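Home Products Monitoring Support Contact

Takley fingertip pulse oximeter

Updated Thursday, March 11, 2021

Back in stock, 387 units. Limit 3 per household for now, clinics please call.

Clips on a finger, reads oxygen level and pulse. Two AAA batteries, included. Large digits, readable from bed. Neck cord and a soft pouch in the box. Instruction sheet in English, Polish, Turkish and Arabic, large print on request. Same sheet the Heren home monitoring program hands out, so if you got yours from them you already have it.

How to use: sit still five minutes, hands warm, no nail polish. Wait untill the number settles. Write it down, morning and evening. Log card has room for 17 days, extra cards free with any order.

Please read. Fingertip meters can read too high on darker skin. Goes for this one and for other brands. Don't go by a single number. Watch for a drop from your own usual reading, and if you're short of breath or confused call a doctor whatever the display says. Not a test for covid. Not for babies.

Returns: unopened box, 30 days. Opened ones we can't take back, hygeine rules. Faulty units swapped free, keep the receipt.

Bulk packs for care homes and neighborhood health centers, 172 per carton. Ask for Zuzanna Sikora. Next carton shipment June, order early.

Replacement cords and pouches sold seperately, see Accessories.

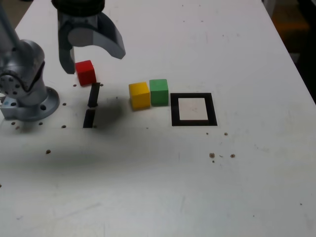
Lech Duda: Got two for my parents. The Polish sheet helped a lot, my mother fills in the card herself now. Battery door is stiff though, she needs me for that part. Do you sell the log cards without the meter?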